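Guides > Wulmont desk kit > Section 8: Loading the small tray

Read section 2 first if the tray is still in its box. What follows is loading only. Takes around 13 minutes, less once you have a system.

Before you start

Clear the table. Wipe it, let it dry. Crumbs and grit get under the tray and scratch both.

Sort loose stuff into piles:
- tape
- rings, caps, collars, other small plastic bits
- snacks
- whatever's left (goes in the big drawer, see Section 13) 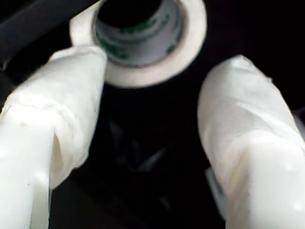
Next, decide what doesn't fit. Be quick about it. Anything taller than the walls will catch when the drawer shuts, so lay it flat or move it out. Don't force it.

8.1 Small parts

1. Set the tray down with the long compartment on your right, the short ones stacked on the left.
2. Rings and collars go upper left. Flat, not on edge.
3. Keep lower left free for now. You'll want it for the odd bits that turn up at the end.
4. Pens and anything long go in the right side.

NOTE: Part 113 is the spare divider. Not needed for this layout. Put it somewhere you'll rember.

8.2 Snacks

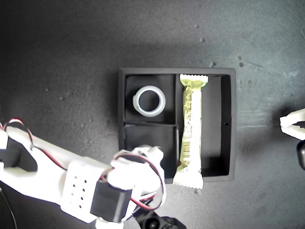 Section text by Wubit Mamo | May 7, 2020

1. Wrapped bars only. No open packets, no fruit.
2. Lay a bar the long way, same direction as the long compartment. Resting it on top of the divider is fine while you sort, but it won't stay there when the drawer moves.
3. Check both crimped ends. If one hangs past the tray wall, turn the bar slantwise or leave it out. The drawer front will crush it.
4. Nothing under the bar that you need every day.

CAUTION: Chocolate bars, not next to a heater or a sunny window. Wrapper leaks, tray has to be soaked.

8.3 Cleaning dark surfaces

Use a brush for loose dust, a damp cloth after. Do it before loading and again when you swap things over in February or whenever. On anything black, look at the corners first: pale specks and little fibers stand out there, same as they do at the upper left and right in the photo, and a quick pass down the middle misses them. Short strokes, one direction. Rubbing in circles just pushes the lint around. 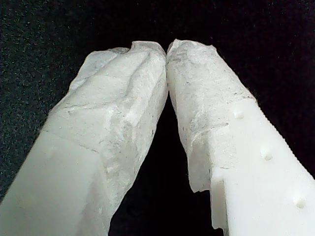 Lint is the main complaint we get with dark trays and dark mats. A lint roller is OK on cloth. On gray and white specks like the ones on the black background here, try the roller before you wet anything, damp lint sticks. Not inside the tray, the sticky sheet grabs the divider.

8.4 Tape

1. Roll goes in flat. Too wide for the tray? Big drawer.
2. Fold the loose end under so you can find it agian.
3. Keep tape away from lint. Edges pick it up.

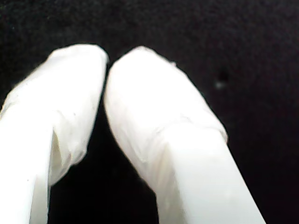

Warrick Tuhiwai
Product support, Wulmont

For sticky marks left by tape, warm water and a drop of dish soap, then wait. Wipe. Repeat if needed. No scrapers, no nail polish remover. Dry the tray upside down on a towel before it goes back in the drawer.

If the drawer still catches after all that, pull the tray out and check behind it. Go to Section 13 for runners.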